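Tue 22 July

Second day on the water softener problem at Gukivley. Hardness at the kitchen tap read 345 mg/l this morning, which is the same as the raw supply, so the unit is passing water straight through.
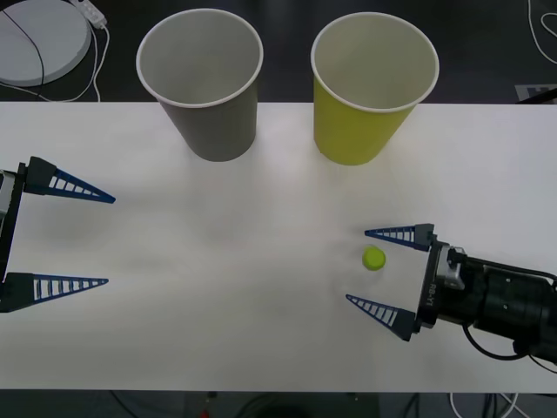
Samah Soliman thinks the resin is finished and that I am wasting a week on valves. Her argument, left as a long message before eight, is that a bed of that age on chlorinated supply will have broken down, that the fines will have packed the bottom basket, and that no amount of salt will bring it back. She would empty the tank and refill it now. I replied that I would like one measured regeneration first.

Notes on the regeneration. Started it by hand at 9.40. Backwash ran ten minutes, flow to drain 530 litres an hour by bucket and stopwatch. The plate on the tank gives 701. So the backwash is low, and either the drain line is restricted or the inlet pressure is down. Inlet gauge showed 2.8 bar static and 2.6 with the backwash running, so pressure is fine. Took the drain line off at the valve end and found the flow control washer in back to front, bevelled side facing the wrong way. Whoever serviced it last had the valve head apart and put it back without looking at the old wear marks. Turned the washer round and repeated. Did not get a second clean flow reading as the bucket handle came off.

Brine draw next. This is where it went wrong. The level in the brine tank should fall steadily for the whole of the draw stage and it dropped 15 mm, then stopped. Tried again with the valve advanced by hand and got the same 15 mm. Pulled the injector. The nozzle was clear but the screen in front of it had a grey paste over most of its face, which rubbed off between finger and thumb with no grit in it. I think it is iron and salt residue, possibly some of the plumber's jointing compound. Soaked the screen in citric acid for half an hour and refitted it with a smear of silicone grease on the O-ring.

Draw resumed. Level fell 99 mm over the stage, close to what the manual asks for. Slow rinse, fast rinse, refill, all to time.

Tap hardness after flushing the line for five minutes: 40 mg/l. Took it again after lunch: 45. Not right for a softener that should give close to nothing, but the bed is plainly exchanging, so it is not dead. Sent both figures to Samah. She answered that 45 on the day of regeneration is a poor result and that it will be up to 99 by the weekend. She may be correct. A bed that has sat exhausted for months will often need two or three regenerations to recover, and I would give it those before spending money.

Looked at prices anyway. Wivix will supply resin in 25 litre bags, two needed, delivery by the end of next week. Slaoui are cheaper per bag but want a full pallet. Asked Wivix to hold the quote until September.

Other jobs. Bypass valve weeps slightly at the spindle when half open, stops when fully home. Gland nut took a quarter turn and is now dry. Salt is the tablet sort and had bridged on one side, so there was a hollow underneath with the top looking full. Broke it down with a broom handle. The meter turbine spins freely.

Amarachi Aliyu rang at four about the boiler log. The previous readings are in her filing cabinet at Flevau and she will bring the folder over. I asked her to look for any softener sheets while she is in there - if there is a commissioning hardness figure I can stop guessing at the settings.

Timer is set for a second regeneration at 2 a.m. Tap sample first thing, before anyone runs a kettle. Need a new bucket.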